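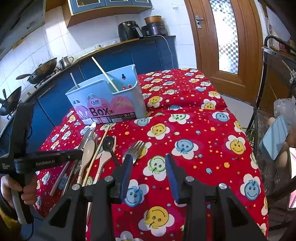 DROSAU, February

Gripper trials, the quick version, as the newsletter's due and I'm still typing up notes.

We're on the cutlery job this month. Hand-held grippers, one in each hand, pick from a loose pile and into the blue caddy. Spoons, chopsticks, a fork, the usual kitchen odds and ends. Two sets of finger pads to compare, the Clesmont ones and the softer Grodholm ones. Target was 50 picks per set per session, we've managed 183 in all so far.

Early thoughts, no promises:

Grodholm pads better on round handles. Chopsticks hardly roll. But they drag on the tablecloth when you come in low, and you do have to come in low for a fork lying flat.

Clesmont pads cleaner on thin metal. Worse on anything glossy. Dropped a black spoon 8 times in one session, same spoon, very annoying.

Chopsticks into the caddy still slow with either. Getting hold of them is fine, its the turning upright that eats the time. Second gripper helps if you steady the caddy with it. Please try this and write down wich hand did what.

Camera side: busy tablecloth stays on for now. Tracking on the Tichý build coped with the pattern better than last month, we'll do a plain one next for comparison.

Still to do: left-handed runs, wider opening, and a go with heavier spoons. Log sheets back by 4pm please, with the pad set written at the top.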